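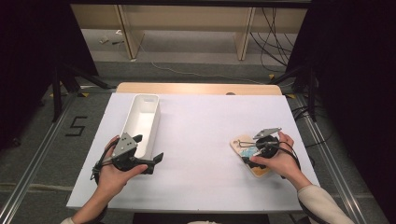 Restored "Hầu" to stream in July at full length

June 14, 2020

The distributor Deltier has confirmed that the restored version of "Hầu" will be released online in July through the streaming service Trulis. The new version runs 118 minutes. The cut shown in theaters, and later sold on disc, ran 100 minutes.

"Hầu" is a documentary without narration. It follows the preparation and performance of a spirit-medium ceremony in a village temple, filmed mostly in long takes from a fixed position. The theatrical cut removed most of the preparation and shortened two of the musical passages. Both are back in place in the restored version, and the order of the opening shots has been changed to match the director's editing notes.

The picture work was carried out by the Cutari laboratory. The original camera negative was complete except for two rolls, which had shrunk too far to pass through the scanner's standard gate. Those rolls were scanned frame by frame on a modified gate at reduced speed. A duplicate positive held by Deltier was used where the negative had torn splices or missing frames, and the change of source is visible in a few shots as a slight rise in contrast. Grain was left as scanned. Dirt and scratches were removed by hand in the interior scenes, where automatic cleanup had mistaken incense smoke and sparks for damage and erased parts of both.

Color was graded against a projection print made for the first screenings. The print had faded toward magenta, so it served as a guide to density and relative brightness only. The reds of the costumes were set using fabric samples kept with the production papers.

The sound posed a separate problem. The final mix existed only for the shorter cut. For the added scenes, Cutari went back to the location tapes, which carry a single microphone track with audible camera noise. The noise was lowered but is still present in the quieter scenes. The restored version keeps the mono track of the original release, and no surround mix has been made. New English subtitles cover the sung texts, which were left untranslated in the theatrical cut.

Trulis will offer the film in two versions. The full restoration will be the default, with the shorter cut available from the same page, taken from the new scan and conformed to the theatrical edit. A six-minute comparison of scans before and after cleanup will be included as an extra. The service said both versions will stay in its catalog for six months. Rental pricing has not been announced.

Deltier plans to supply the film to theaters as a digital cinema package once bookings resume, in the full-length version only. Programmers who want the shorter cut for archival screenings will need to request it separately. A disc edition is under consideration, but no release date has been set. The scans and the location tapes have been returned to Deltier's vault, and a new film negative will be recorded from the finished restoration for long-term storage.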